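Dokthorpe All-Season Duvet, four months in

I bought the Dokthorpe in March, after my old comforter gave up holding its filling in any one place. By the end I was sleeping under two pounds of fluff at my feet and a bedsheet with ambitions everywhere else.

The Dokthorpe is sold as an all-season model, meaning two thinner duvets that snap together into a thick one. There are 12 snaps. The website suggests joining them is a matter of moments, and it is, if you have long arms and somebody on the other side of the bed. Alone, I got to snap 9 before noticing that I'd started one off and had to go back to the first corner. I now keep the halves together with every other snap done up, and they haven't drifted yet.

Warmth first. The full sandwich was right for March and too much by the end of April. The lighter half alone has been fine into July with the window open. The middle weight is the one I'd skip if they sold it separately. It's too warm for a mild night and not quite enough for a cold one, so you spend the night negotiating with one leg. 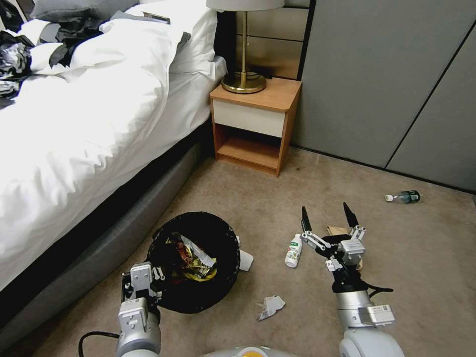 Noise was my big worry. The last duvet I tried from Trornen rustled like a bag of chips every time I turned over, and I sent it back inside a week. The Dokthorpe is quiet. For the first few nights there was a faint crinkle around the edges, and after one wash it was gone.

About that wash. The label says it's fine in a home machine, and the lighter half is. The heavier half went into mine dry and reasonable and came out weighing as much as a wet dog, with the drum making a sound I didn't care for. I take it to the laundromat now. Drying takes two long cycles on low, and you do have to stop and shake it out, or the corners stay damp and start to smell like a basement.

The cover is sold separately, naturally. I used my old Keton one, which is a little wide for it, and there are no loops on the duvet to tie it down. For this money I expected loops. By morning the whole thing has migrated to one side and I'm holding an empty corner of cotton.

The review page had 2,333 ratings when I bought mine and it's up to 2,643 now, most of them from people who had owned it for one night and slept like babies. Babies wake up every two hours, but fine.

Would I buy it again? Yes, on sale, and with a cover that fits. If you run hot, get the lighter half by itself and spend the rest on decent pillows. Four stars, with the fifth held back until they sew in some loops.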